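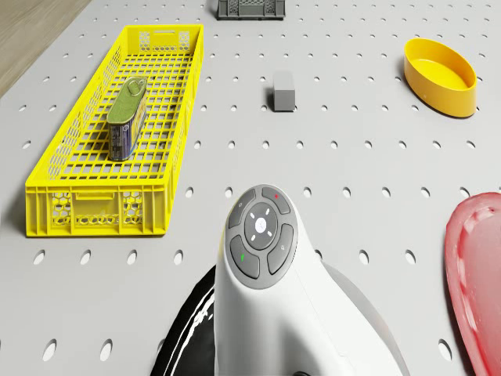

Search news Search

Fenham Releases Vuma 8 Planning Software for Tabletop Manipulation
By Fenham Press Office | June 26, 2022

WERNBERG. Fenham today released Vuma 8, a motion planning and scene management package for single-arm manipulation. The release replaces the sampling planner used in earlier versions with a trajectory optimizer that checks the arm, the gripper and any held object against the scene model in one pass.

Simulated workcells are loaded from a plain text scene file. Crates, plates, bowls and mugs are stored as separate collision models, so a layout can be changed without rebuilding the cell.

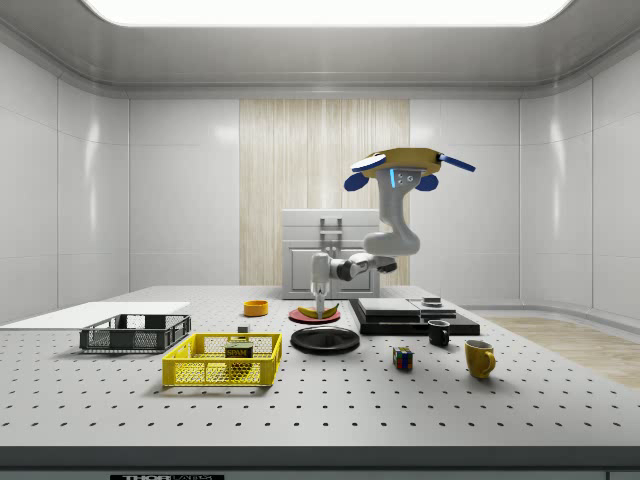

Grasp candidates are ranked by clearance first and by travel second. A user can reverse the order or supply a custom cost. The standard library holds 47 object models, and imported meshes are simplified on load.

Ceiling-mounted arms are now supported without a manual frame correction. The base orientation is read from the scene file and passed to both the planner and the gravity model.

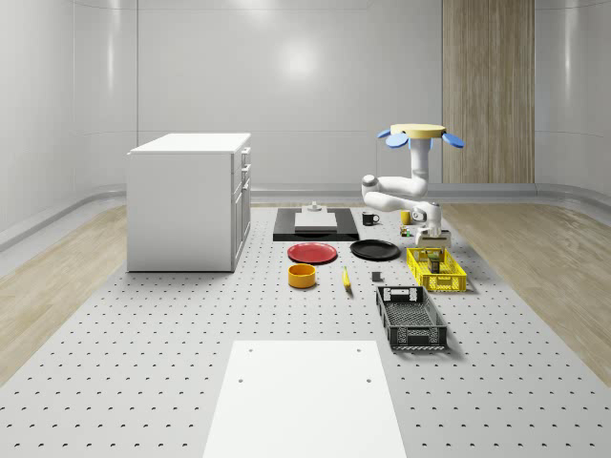
Camera Views and Logging

Vuma 8 renders room, overhead and arm-mounted views from the same simulation state. Joint positions, gripper commands and contact events are written to one log, which can be replayed at a fixed step. In Fenham's internal tests, more than 300 layouts were planned in a single unattended batch.

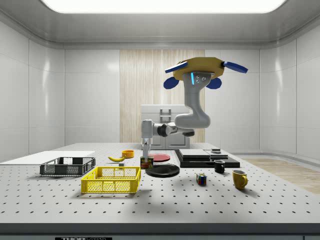 Page last updated: June 26, 2022

Availability

Vuma 8 is available to current license holders. Scene files from Vuma 7 open after conversion with the supplied tool. The Dumitrescu solver plug-in is sold separately. Support for Vuma 6 ended in March.

33 shares | 0 comments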